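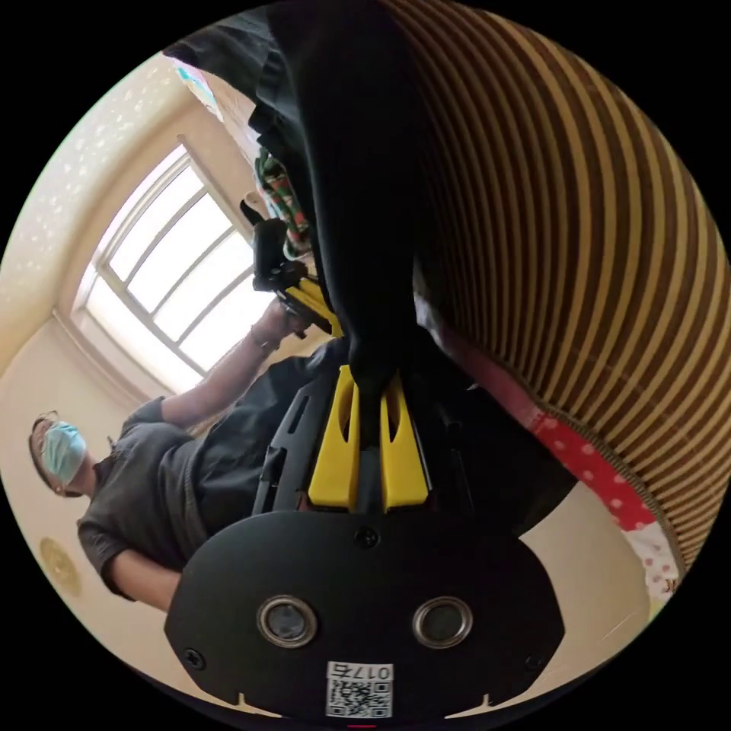 Iltdale Pack Claims
Data card and README for the capacity and weather-resistance table

Version 2
Last updated 1 Jun 2018

What is in it

One table of product claims for backpacks sold as duty packs, range packs, patrol packs and three-day packs. It has 444 rows. Each row is one listing as it was worded on the day it was saved, with the claimed volume, claimed weight, fabric wording, and any claim about rain. A second, much smaller table has measurements for 24 packs that were filled, weighed and sprayed.

If you came for a list of which pack to buy, you won't find it here. The measured set is too small for that and was never picked to be fair. It is made up of packs that could be borrowed or bought used without spending silly money.

Why it was put together

Pack copy is hard to trust. A bag that held 30 liters in last year's listing holds 35 this year, with the same outer dimensions. "Water resistant" covers everything from a real coating to a sprayed finish that gives up in a drizzle. Words like "mil-spec" get attached to a whole pack when they might, at best, apply to the thread or the webbing. I wanted the claims side by side so that changes in wording would show, and so that anyone tempted to quote a volume could see how soft that number is.

I went in thinking the makers were mostly rounding up. I still think that. The data is suggestive, and that's as far as I'd push it.

Files

claims.csv -- the listings table, one row per listing
measured.csv -- the measured packs
wording.txt -- the full claim text for each listing, keyed by row id
changes.txt -- what moved between version 1 and this one

Columns in claims.csv

row_id: a plain integer. Do not read any order into it.
seller: the shop the listing came from. Hullness and Kirkegaard supply most of the rows.
maker: the name on the pack, which is often blank. Many shops sell the same bag under a house name.
pack_type: my label, from a short list. The seller's own label is in wording.txt.
claimed_volume_l: liters. Cubic inches were converted and then left unrounded, so you'll see ugly decimals.
claimed_weight_g: grams. Often missing. When it is there it sometimes turns out to be shipping weight, box and all.
outer_dims: height, width, depth as printed. No attempt was made to fix listings that swapped them.
fabric_text: the fabric as worded.
rain_claim: none, resistant, proof, or unclear.
spec_claim: yes if the listing uses "mil-spec", "military grade" or close relatives. It says nothing about whether the claim means anything.
hydration: sleeve, bladder included, port only, or none.
laptop_text: what the seller says fits. Take this with a lot of salt.

Columns in measured.csv

row_id: points back to claims.csv.
fill_main_l: volume of the main compartment.
fill_all_l: volume with every closable pocket filled.
weight_g: empty pack, all removable straps on.
spray_result: dry, damp, or wet inside, judged by hand on a paper towel lining the main compartment.
strap_note: free text. Some of it is cranky.

How volume was measured

Each pack was filled with light plastic balls, shaken, topped up, and zipped or buckled shut with no force. The balls were then poured into a marked bin. There are better methods, and there are labs that will do it for you at a price I wasn't going to pay. The ball method has its faults. Balls don't get into narrow sleeves, and they bulge soft pockets in a way that papers and clothing don't. For flat admin pouches I think the number runs high, and for anything with a stiff back panel I think it's decent. 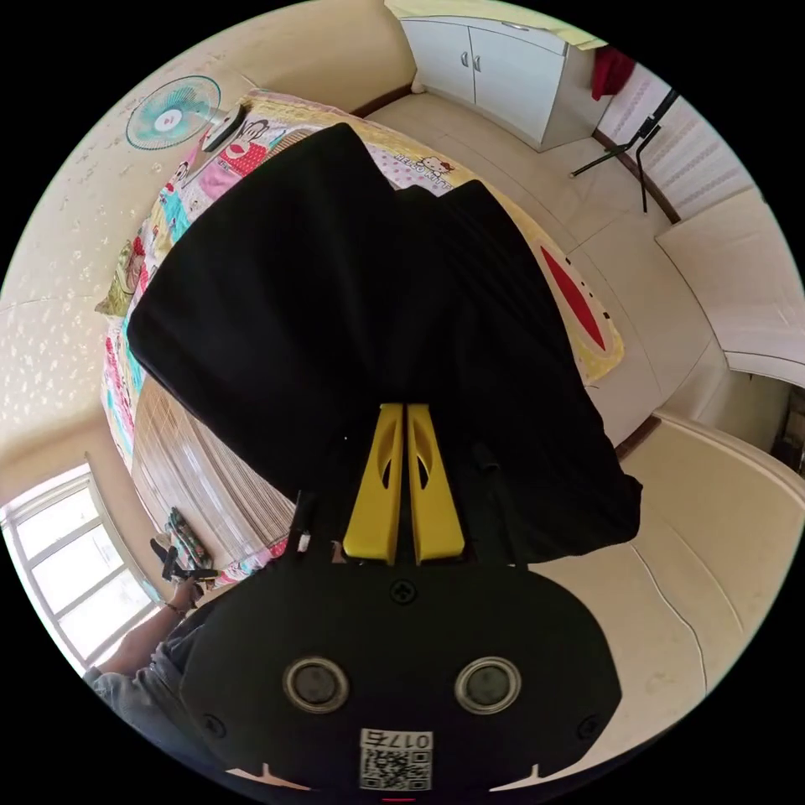

Why don't the volume columns add up to what the seller claims?

Mostly because sellers don't say what they counted. Some include open mesh pockets and the compression pouch on the outside, some count only zipped space, and a few look like they simply multiplied the outer dimensions. The two fill columns cover closed space only, so a pack with a lot of open stowage will look worse here than it might in use. Compare fill_all_l with the claim if you want to be generous, and fill_main_l if you want to know what will stay inside when the bag tips over.

The worst mismatch

The Nusumska patrol pack came in at 23 liters with everything filled. Its listing gives a figure well above that, and I won't repeat it in this file because two shops print different numbers for what looks like the same bag. Both are in the table. It may be that the maker changed the cut and left the copy alone. It may also be that the one I had was an early or odd sample. A single bag proves very little, and I would ask people to stop quoting that row as if it settled something.

Rain claims

The spray test is a garden nozzle held at arm's length over a packed bag. That is all it is. It doesn't copy a day of rain, it doesn't copy a bag being set down in a puddle, and it was run with the flaps and storm covers in whatever position the instructions suggested. Where there were no instructions I closed everything.

Packs with coated zippers mostly did better at the zipper and no better at the seams. The handful of listings that say "waterproof" with no cover and no sealed seams deserve a raised eyebrow. I left the rain_claim value as the seller had it, and the spray_result next to it can speak for itself.

Used packs are a problem in this part. Coatings wear off. If a bag had visible peeling inside I noted it in strap_note, for lack of a better column, and that should probably be fixed.

How the listings were gathered

By hand, by saving pages and copying text. The bulk was saved in December, when sellers were clearing stock, and that likely skews the table toward older models and color leftovers. Listings with no volume at all were kept. Listings for pouches, slings and hip bags were dropped. Where a seller listed one pack in several colors it got one row, unless the text differed between colors, which happens more than you'd expect and makes no sense to me.

Nothing was pulled from reviews. Buyer comments on volume are even less reliable than the sellers', and people who love a bag will tell you it fits anything.

Known problems

Duplicates under different names. I merged those I was sure of. There are certainly more.

Missing weights. Don't fill them in with an average. The listings that leave weight out may well be the heavy ones, and averaging would hide that.

Unit mix-ups. A few rows have a volume that only makes sense if somebody typed centiliters or swapped a conversion. They are left as printed, with a mark in wording.txt.

Fabric numbers. "1000D" and "600D" are copied as claimed. I have no way to check denier at a kitchen table and I doubt most shops check it either.

The measured set leans cheap. Top-priced packs are thin on the ground in it, so any statement like "tactical packs overstate volume by so much" is a statement about a certain part of the shelf.

One pair of hands. All the measuring was done by the same person, with the same bin and the same idea of what "full" means. Repeat fills of the same bag came out close, which tells you I'm consistent. I could be consistently wrong.

What changed since version 1

The rain_claim column used to be a plain yes or no, and that was useless. It now has four values. Several house-name packs were split out after it became clear that the Kirkegaard versions had a different back panel. The old "quality" score is gone. It was a guess dressed up as a number and should never have been in there.

Uses that seem fine

Looking at how wording shifts between shops. Checking whether a claimed volume can even fit inside the printed outer dimensions. Practicing cleanup on messy product text -- it is very messy.

Uses I'd argue with

Ranking brands. Backing up a complaint to a seller. Training anything meant to predict real capacity from copy, unless you're ready to admit that your target column is mostly marketing.

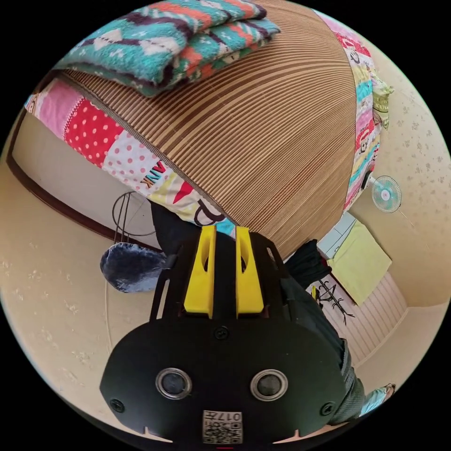
Terms and corrections

The tables can be copied and changed freely as long as this card goes along with them. The claim text in wording.txt belongs to whoever wrote it and is quoted for comparison only, so check your own situation before reprinting it in bulk.

Corrections are welcome if they come with a saved page or a measurement, plus a line on how the measurement was made. "My bag is bigger than that" has been received and doesn't help. If you own a pack from the table that was bought new, a fill test would be worth a lot, even a rough one. Say which pockets you filled and whether the compression straps were loose. Mine were loose for every bag, and I only thought to write that down partway through.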